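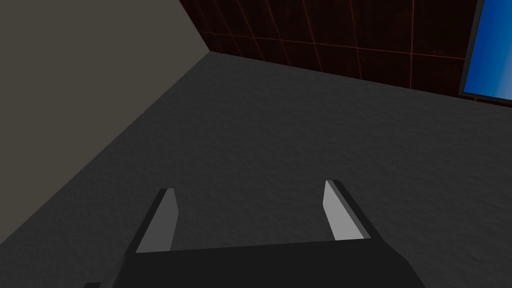
Proyecto Tonano: galería de la fase de simulación

Taller Compartido Sarmiento
Actualizado el lunes 13 de abril

El Taller Compartido Sarmiento presenta en esta página una selección de vistas del modelo virtual de Tonano, el robot de dos brazos que el grupo de automatización diseña y construye en el local de la calle Plaltham. El grupo está coordinado por Rocío Barrientos. La programación del entorno virtual corresponde a Yurani Giraldo y el diseño de las piezas impresas, a Imelda Abella.

El proyecto se inició en enero con una dotación de 349 euros, procedente del fondo anual para construcciones de los socios. Con dicha cantidad se adquirieron los servomotores de un brazo y parte del perfil de aluminio de la base. La compra del segundo juego de servomotores queda supeditada a la aprobación del modelo, por lo que el trabajo de este trimestre se desarrolla en el ordenador del aula.

Pinzas y habitación de ensayo

Las pinzas son de dos dedos paralelos, con la cara interior en gris claro. La habitación virtual combina una pared gris lisa con otra de azulejo oscuro y junta rojiza. Yurani Giraldo conservó los mismos materiales en todas las pruebas a fin de que los resultados fueran comparables entre sesiones.

El modelo completo incorpora los dos brazos y el cuerpo blanco. Las posiciones de reposo se guardan en el archivo de configuración general, que los socios pueden consultar en la carpeta del grupo. Se ruega no modificarlo sin aviso previo a la coordinación.
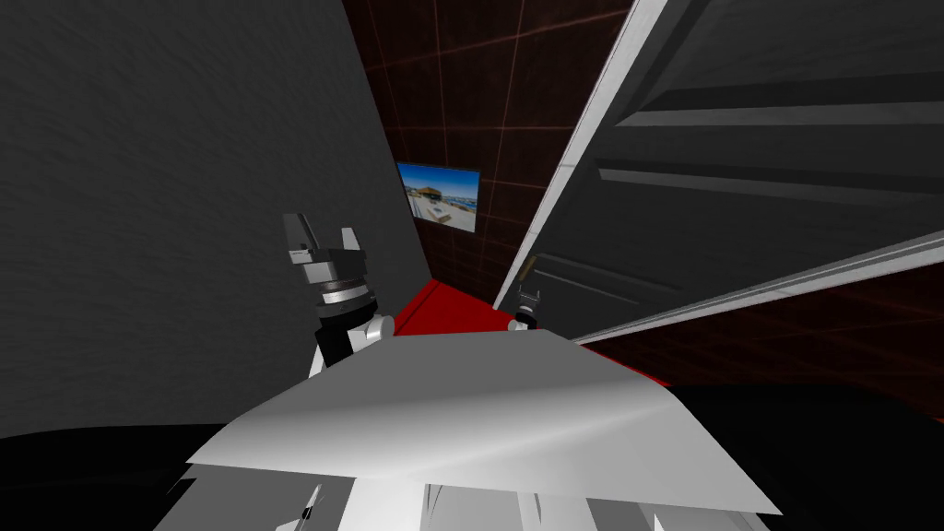
Los dos brazos de Tonano en el entorno virtual, con las pinzas hacia arriba. A la derecha, la puerta abierta.

Puerta, suelo y cuerpo del robot

El suelo rojo y el marco blanco de la puerta sirven de referencia visual al ajustar la orientación de la cabeza. El cuadro con motivo costero colgado en la pared de azulejo procede de la biblioteca de objetos Fikora, igual que la propia puerta.

Cada sesión de prueba tiene una duración de 90 minutos y se registra en la hoja común. Hasta la fecha constan 32 sesiones, la mayor parte de ellas dedicadas al alcance de los brazos por delante del cuerpo. Jytte Þórarinsdóttir revisó los límites de giro de la muñeca y propuso reducirlos en el lado derecho, cambio que ya figura en la versión 2 del modelo.
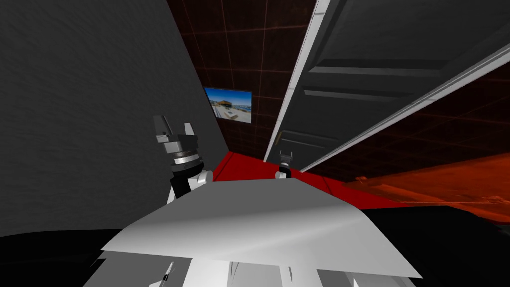 Queda pendiente la revisión de las tapas del cuerpo. Imelda Abella ha preparado dos variantes, una de ellas con el borde superior rebajado, que se imprimirán cuando la impresora grande vuelva a estar disponible. Los socios que deseen asistir al montaje de la base deberán inscribirse en el tablón de la entrada o escribir a Shiela Galang, responsable de las reservas del taller. El número de plazas depende del banco de trabajo asignado.

Los archivos del modelo pueden solicitarse por el mismo medio. Su uso fuera del taller requiere mencionar al grupo de automatización.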